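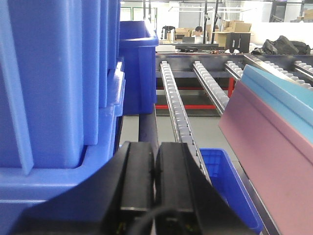 Flollar is a small perception package for wrist cameras on robot arms. It takes one color image and gives back a mask of the gripper, a list of crate rims and the direction of each roller track. The part which took us the most time is the gripper mask. When the two black fingers stand in front of a conveyor, with a cable that curves between them, the old version kept the fingers and lost the cable, and then the planner received the cable as an obstacle. Stacked crates of the same blue are the second hard case, as the rims and the ribs give many parallel edges.

## Contents

- `mask/` finds the pixels that belong to the gripper
- `rims/` finds crate rims, also when they are only partly visible
- `tracks/` fits lines to rows of rollers
- `bridge/` sends the results to the Drinden planner

## Install

```
pip install -e .
python -m flollar.check
```

The check must finish without warnings. If it complains about the camera file, copy `camera.default.yaml` to `camera.yaml` and put your own calibration values there.

## Data

The labels were made at our Clekavberg site. There are 1039 labeled images, and 249 of them are kept for testing. Please do not train on the test part, even for a quick trial. Masks are stored as PNG, rims and tracks as JSON with the same base name.

## Known problems

- A crate rim which touches the gripper mask is sometimes divided in 2 pieces. Set `join_rims: true` to connect them.
- Foam boards with a straight edge can be reported as a track. The filter asks for at least 3 rollers in a row, but strong reflections still pass it.
- `bridge/` blocks when the planner is restarted. For now you must restart both.

## Changes

Thu 25 October: the cable is now part of the gripper mask. The mask format of the Hwang branch is not supported any more, so convert old files with `tools/convert_masks.py` before you update. We plan to remove this script in December.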